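Edet: declaraciones de campaña y actas de pleno, versión 3

Edet reúne 3,648 intervenciones públicas de candidatos y portavoces municipales, transcritas a mano y etiquetadas por tema, partido y tono. Empezamos con la idea modesta de saber quién promete qué en los plenos de la comarca de Flivard, y la cosa fue creciendo (¡más de lo que nuestras tardes libres aconsejaban!). Gracias de corazón a quienes mandaron correcciones a la versión anterior.

Qué contiene

Cada fila es una intervención, con el texto íntegro, el cargo de quien habla, la fecha del acto y el enlace al acta. El campo "tono" admite tres valores: propuesta, crítica y respuesta. Los discursos de más de 30 minutos van partidos en varias filas que comparten identificador, así que conviene agruparlos antes de calcular nada.

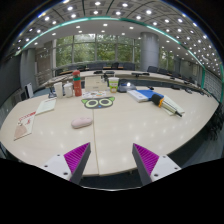
Maiara Lins escribió que la etiqueta "crítica" se nos queda corta, que no es lo mismo reprochar al alcalde un presupuesto que llamar a votar contra su partido, y que ella separaría las dos cosas aunque haya que releer media colección. Le damos la razón, y en la rama de junio ya está abierto el campo "llamada_al_voto", de momento solo para los plenos de Prarnemico.

Limitaciones

Faltan 11 actas que el archivo no ha digitalizado todavía. Los partidos pequeños aparecen menos, porque intervienen menos, y eso se nota mucho en cualquier recuento por siglas. Las réplicas a micrófono cerrado no se transcriben.

Uso y cita

Pueden usar los datos con libertad citando "Edet, v3" y a Pui-shan Kwok como responsable de la edición. Si encuentran un nombre mal escrito o un cargo cambiado, abran una incidencia con el identificador de la fila; contestamos a todas, a veces con retraso.

Última revisión: 10 mar 2021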